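Home Hardware Storage Fix-It Bench New Posts Log In

Sorting a drawer of old computer parts into a tray: where do the memory sticks go, and can the hard drive stay next to them?

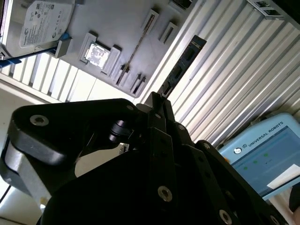 Posted 30th August by tinplate_otter in Fix-It Bench

I've finally started giving my spare computer parts a proper home and I'm having way more fun with it than I expected! For years everything lived in one deep kitchen drawer, memory on top of cables on top of drives, with a bag of screws that had burst at some point and spread itself through the lot. Now I'm moving it all into light gray trays with shaped recesses and raised holders, so each part gets its own spot and I can see what I have without digging.

The 3.5-inch hard drives were easy. They're big, they drop into a recess label side up, and that's that. The memory is where I've stalled. The sticks are so thin that I'm nervous about how to pick them up and set them down, and I can't decide if they should stand up in a holder or lie flat. I've read people saying both, very firmly.

So a few things I'd love to hear about:

Is it fine to keep memory in the same tray as a hard drive? My dad always told me to keep drives away from everything, on account of magnets, and I have no idea if that was ever true.

Where should you hold a memory stick? I've been told "by the edges" but there's an edge with gold contacts on it, so surely not all the edges?

And how do you label yours? I've got 15 sticks to get through and 4 drives, and the print on some of the sticks is so faint I have to tilt them under the lamp to get anything out of it. I started a list in a notebook and then lost track of which stick was which by the time I got up to make coffee.

I'm in Femport, where winters are very dry and I get zapped by every door handle in the house, so static is on my mind too. Any tips welcome, I'm happy to redo what I've done so far. It's a good excuse to play with the trays again.

chipdrawer_annie

Oh I love this kind of project. I did mine in March and I still open the cabinet just to look at it!

Taking your points in a different order because the static one matters most. If you're getting zapped by door handles, fix that before you touch another stick. Get a wrist strap and clip it to something properly grounded. If you don't have one yet, touch a bare metal part of something grounded before you start and again every time you get up and come back. Bare feet on a hard floor are better than socks on carpet. Skip the fleece sweater. I also put a small humidifier in my work room in winter, which was really for my plants, but the zaps stopped too.

Plain plastic trays can hold a charge of their own. If yours are sold as anti-static or "ESD safe" it'll say so on the packaging or be molded into the underside. If you can't find anything like that, don't throw them out, just put each stick in one of those silvery or pink anti-static bags before it goes in its slot. The bags cost next to nothing and you can reuse them for years.

Holding the stick: the two short ends are your friends. Thumb on one, finger on the other, like you'd hold a photo you didn't want to smudge. The long top edge is fine too. Stay off the long edge with the gold contacts, and try not to squeeze the chips on the face. They're tougher than they look, but there are tiny parts between and beside them that can be knocked off if you pinch hard or let the stick scrape on something.

Standing up or lying flat honestly doesn't matter to the memory. What matters is that it isn't bending and nothing is resting on it. I stand mine up because I can fit more in a row and read the tops like file folders. Lying flat is better if the tray gets carried a lot. Just don't stack bare sticks face to face, the chips on one will catch on the next.

The drive can stay. A hard drive does have strong magnets in it, but they're shut up inside the case, and memory sticks don't store anything magnetically anyway, so there's nothing there to upset. I'd worry about weight. A 3.5-inch drive is a heavy lump next to a thin little board, and if the tray tips and the drive slides, guess who loses. Keep drives in recesses deep enough to hold them, and if you've got loose plastic rails, the kind that snap along the side of a drive, either leave them on the drive they fit or put them in their own bag. I have 6 of those and can't match a single one to a case anymore.

Labels! Do one stick at a time, start to finish. Pick it up, read it, write it, bag it, label the bag, put it down, and only then reach for the next. I write the size, the type (DDR3, DDR4 and so on) and the speed, and whether it's for a laptop or a desktop. For faint print, take a picture with your phone under a lamp held low to one side and then zoom in. It works so much better than squinting. Never put a sticker over the maker's label, put yours on the bag.

rustbelt_modder

By the ends, yes. Magnets are a myth for memory. I throw mine in a shoebox and they've all worked so far.

Test them before you sort them, though. No sense labeling dead ones.

slowfan_greg

Second the testing. I'd do it in the same sitting if you have a spare desktop you can leave open. Shut it down, switch it off at the back, pull the plug, press the power button once to drain what's left, swap the stick, plug in, boot from a memory test on a USB drive. One full pass will catch most bad ones. Leave it running overnight on any stick you plan to put in a machine you care about.

On the tray itself, I'd group by what goes together in a build and forget about sorting by shape. I used to have all the memory in one tray, all the drives in another, and every time I put a machine together I had half the cabinet out on the bench. Now each tray is a matching set: memory, drive, the screws for that drive, the cable. It looks less tidy and I use it a lot more. I run 5 trays like that plus one for oddballs, and the oddball tray is the one I enjoy most.

Mine are the Plundix ones, by the way, and the Undia lids fit if you press down the corners. Worth having a lid! Dust gets into the drive connectors and the contacts on the memory, and then you're cleaning them with a soft cloth and a drop of isopropyl before every build.

One thing to add about the drives. Write down which ones you've wiped. An old drive sitting label side up in a tray tells you the maker and the size, but it doesn't tell you that your tax papers from two computers ago are still on it. I use a green dot on the bag for wiped and nothing at all for not wiped. Don't put the dot over the little breather hole if your drive has one. There's usually a warning printed beside it.

Comments

tinplate_otter: This is so great, thank you all! Wrist strap ordered. Already doing the one-at-a-time thing and it's much calmer. The lamp trick got me a part number I'd given up on!

chipdrawer_annie: Yay! Post the finished cabinet when you get there.

mosspatch: Anyone tried the Choo trays? They look shallower and I mostly have laptop drives.

slowfan_greg: Fine for 2.5-inch. A full size drive sticks up too far for the lid.

rustbelt_modder: Shoebox has a lid.

pennywhistle88: Came here about magnets, leaving with a shopping list. Does the green dot thing work for SSDs as well?

slowfan_greg: Sure, same dot. Just wipe them with the maker's own tool.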